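Ticket 894: Label sheets drifting out of line after Clindano update
Status: Reopened
Product: Clindano label printing, desktop version
Site: Jena stockroom
Opened: 30 November 2021

Problem as reported
We print part labels for small storage drawers, 25 to a sheet. Since the last update the text creeps down the page. Row one is fine, the middle rows sit low, and the bottom row prints across the cut line. The same template gave clean sheets in August and no one here has edited it.

Support reply 1
Please check that the printer is set to 100 percent scale and that "fit to page" is off. Then clear the print queue and restart.

Customer update
Scale was already at 100 and "fit to page" was already off, as I wrote in the web form. Cleared the queue and restarted anyway. No change. I printed the same file from the Kassa office on a different make of printer and got the same drift, so I have doubts about this being a printer setting.

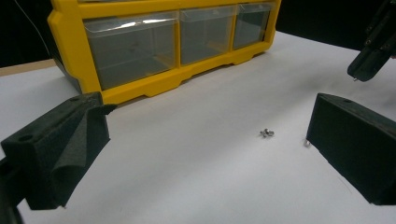

Drawer unit, three clear drawers in a yellow frame.

Support reply 2
Thank you. The drift may be caused by label stock that is slightly out of size. Please try a sheet from another pack.

Customer update
Tried two packs, one of them opened before the update. Both drift. I also printed on plain paper and held it against an unused label sheet up to the window. The text is low on plain paper too, and plain paper has no labels on it to be out of size. Can someone look at the template import instead of the stationery?

What I did find: the row gap in the template now reads 2 mm. I have an old printout of the settings page and there it is 0. If I type 0 and save, it holds until the program is closed, then goes back to 2.

Support reply 3
We have reproduced the row gap problem. Workaround: save the template under a new name, set the gap to 0, then delete the original. Closing this ticket as resolved.

Customer update
Reopening. The workaround held for one template through three restarts, so fine, as far as it goes. We have 400 templates – I'm not renaming them by hand, and the Rarnow export looks them up by name, so new names would break that as well. A workaround is not a fix. Please give me a version number for the fix or the steps to roll back.

Support reply 4
Passed to development. Rollback steps requested.

Next action: Support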